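7. Mai
Autor: Arbeitsgruppe Sidero

3.2 Erhebung der Demonstrationen in der Simulation

Der Datensatz Sidero umfasst 3.010 Demonstrationen, die vollständig in einer simulierten Küchenumgebung aufgenommen wurden. Grundlage ist die Umgebung Telero, in der ein zweiarmiger Roboter mit mehrfingrigen Händen an einer Arbeitsfläche steht. Die Bedienung erfolgte durch Teleoperation: Die Bedienperson sieht die Ansicht des Roboters und steuert beide Arme gleichzeitig, wobei die Fingerstellungen auf die simulierten Hände übertragen werden. Skriptgesteuerte Bewegungen wurden nicht aufgenommen.

Insgesamt wurden 23 Aufgaben festgelegt. Sie reichen vom Verschieben eines einzelnen Gegenstands bis zu Abläufen, in denen beide Hände abwechselnd oder gemeinsam greifen. Jede Aufgabe ist durch eine kurze sprachliche Anweisung, eine Menge zulässiger Anfangszustände und eine Erfolgsbedingung beschrieben. Die Erfolgsbedingung wird im Simulator automatisch geprüft. Eine Aufnahme endet, sobald sie erfüllt ist, spätestens jedoch nach 60 Sekunden. Abgebrochene Versuche werden getrennt gespeichert und gehen nicht in die oben genannte Zahl ein.

Zu Beginn jeder Episode werden Lage und Ausrichtung der beweglichen Gegenstände neu gezogen. Außerdem wechseln die Oberflächen von Arbeitsplatte und Boden sowie die Farben der Gefäße. Gegenstände dürfen dabei auch so liegen, dass sie nur teilweise im Bild sind. Die Ansicht in Abbildung 3 gehört zu einer Konfiguration mit marmorierter Arbeitsplatte. Die linke Hand befindet sich über der freien Fläche und hält nichts, von der rechten ist am unteren Rand nur die Spitze über dem Schneidebrett sichtbar. Für das Lernverfahren sind solche Ansichten anspruchsvoll, da die Stellung des rechten Arms dem Bild kaum zu entnehmen ist. Die Gelenkwinkel beider Arme werden deshalb zu jedem Zeitschritt als zusätzliche Eingabe bereitgestellt. 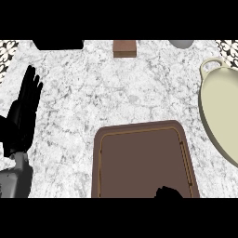

Abbildung 3: Ansicht aus der simulierten Küche mit leerem Schneidebrett und heller, ebenfalls leerer Schale am rechten Rand.

Hollenstein wandte zu einer früheren Fassung dieses Abschnitts ein, teleoperierte Demonstrationen enthielten zu viele Pausen, und ein Modell, das sie unverändert nachahme, lerne vor allem das Zögern der Bedienperson. Man solle die Stillstände entweder entfernen oder wenigstens kennzeichnen.

Dem Einwand wurde teilweise gefolgt. Stillstände am Anfang und am Ende einer Episode werden abgeschnitten. Pausen innerhalb einer Episode bleiben erhalten und tragen eine Markierung, sodass sie beim Training ausgeschlossen werden können. Ein vollständiges Entfernen erschien nicht sinnvoll, weil manche Pausen zum Ablauf gehören, etwa wenn eine Hand einen Gegenstand ruhig hält und die andere nachgreift. Als Pause gilt ein Abschnitt, in dem sich weder die Handgelenke noch die Finger über einen festen Schwellenwert hinaus bewegen.

Die Aufnahmen wurden anschließend in zwei Schritten geprüft. Zunächst wurde jede Episode aus den gespeicherten Steuerbefehlen erneut abgespielt. Wich der Endzustand so weit ab, dass die Erfolgsbedingung nicht mehr erfüllt war, wurde die Episode verworfen. Danach folgte eine Sichtung von Hand. Aussortiert wurden dabei Episoden, in denen die Bedingung zwar formal erfüllt war, der Gegenstand sein Ziel aber durch Anstoßen oder Durchdringen einer anderen Geometrie erreicht hatte.

Die Aufteilung in Trainings- und Testdaten erfolgt nach Anfangszuständen. Episoden mit demselben Anfangszustand liegen stets im selben Teil. Zusätzlich werden 3 Aufgaben vollständig zurückgehalten und nur für die Auswertung verwendet. Als Vergleich dient das Verfahren Roswood, das mit derselben Aufteilung und denselben Eingaben trainiert wird. Die Einstellungen beider Verfahren sind im Anhang aufgeführt.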